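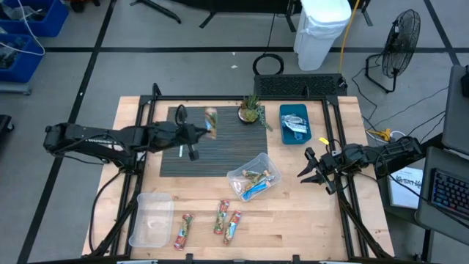
Bench with both clear containers, the teal container and the ribbed mat.

Kokerness Community > Kitchen & Storage > Shared spaces
Tags: snacks, containers, sorting, small packets

We use cookies to remember your board settings. By continuing to read you accept our cookie policy.

How to divide mixed wrapped snacks between containers on a shared bench?
Posted by plainshelf on 30/08/2025

I look after the snack bench on our floor in Ninstead. Everything arrives mixed in one carton: snack bars, small flat packets and several sorts of foil-wrapped item. At the moment I decant by hand into whatever container has room. The silver-wrapped things go in the teal container by the plant, and the bars and coloured packets go in a clear one at the corner of the mat. I have a second clear container of the same general type and no fixed rule for what belongs in it.

Constraints:

The bench top is wood and has to be wiped down daily, so I want as few separate items on it as possible. The mat stays. The succulent stays as well, although its trailing stem tends to get caught when the container beside it is moved.

The bench is 900 mm deep and used from more than one side. Anything with a tall wall at the front is awkward for people reaching across.
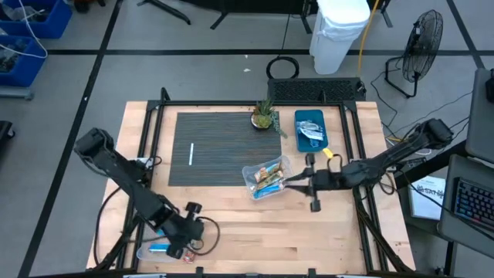
Dates are the other difficulty. The bars have a short life compared with the foil-wrapped items, and when they are stacked at angles the ends with the date printed on them finish up facing in every direction. I threw out a fair number last October that were simply at the bottom of the pile. The carton holds 88 pieces when full, and it is topped up before it has been finished.

What I would like to know is whether to sort by type, by date or by size, and whether the container should be clear or solid. I do not want a rack or a drawer unit. I have a thin white marker to hand for writing on things, but have not settled on where to write.

3 replies · sorted by oldest

gridline_store

Sort by shape first and date second. Type is less useful than it sounds, as two bars of different flavours stack perfectly well and a bar and a flat packet do not.

The method I use for a similar quantity:

1. Empty the carton on to the mat. A ribbed mat is better for this than bare wood, as foil packets slide less.
2. Pull out all the rigid bars and stand them on their long edge in one container, dated ends facing the same way. Measure the thickest bar you stock. Ours is 33 mm, and I allow for that plus enough room to get a finger in.
3. Lay the flat packets in the second container, overlapping like roof tiles. Do not exceed 50 mm in depth or the lower layer stops being used.
4. Anything crumpled or irregular goes in the solid-coloured container. It will never stack, so there is no benefit in being able to see how it is lying.
5. New stock goes in at the back and old stock comes forward. With access from two sides you have to choose a back and keep to it.

Labels: do not write on the container wall. Marker on smooth plastic either rubs off on people's sleeves or has to be scrubbed off. We use Imetti removable labels on the short end. They come away in one piece if they are left for less than a season — after that the glue stays behind.

As for the plant, turn the pot until the trailing stem points away from the container. No other change needed.

plainshelf (original poster)

Thank you. Steps 2 and 3 make sense and I will try them with the two clear containers. One complication I left out: there is also a larger bin for the overflow.

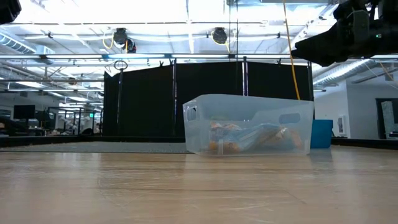
Overflow stock is where the date problem starts, I think. Whatever does not fit in the smaller containers is tipped in together and drawn on when they run low. The bin is a translucent one with oval handle cutouts, which makes it easy to carry to and from the bench. I can make out the orange, tan and bright blue wrappers through the side, so I know roughly what is left, but the plastic is too cloudy to read any printing. Would you line it, divide it or replace it?

gridline_store

Divide it. A piece of stiff card cut to the inside width is enough. Old stock on one side of the card, new stock on the other, and move the card along as the old side empties. I would not line it, as you would lose the view of the colours, and that is useful for deciding when to reorder. Check the depth before you cut: with flared walls the card needs to be narrower at the bottom than at the top.

kettle_and_tray

just put it all in one bowl, people only want the good ones anyway and they will dig for them whatever you do

moss_lane

Mostly agree with gridline_store, with two differences.

I would keep overflow off the bench altogether. If the big bin is within reach people will take from it directly, and the rotation fails. A shelf underneath or a cupboard nearby is sufficient.

I would also write the date on the carton batch and not on individual packets. Put one slip of paper in each half of the divided bin with the earliest date on it, and change the slip when you refill. It takes less time than turning every bar the same way — although for the bars on display I would still do that.

On clear or solid: clear for anything with a short life, solid for the rest. Ahmadpour do a shallow clear container that suits a bench used from both sides. The base is ridged, so crumbs collect in the grooves and it needs a brush to clean. A flat base is easier if you can find one in the right size.

Wash the containers when they are emptied, and dry them fully before refilling. Paper-wrapped items pick up moisture from the corners.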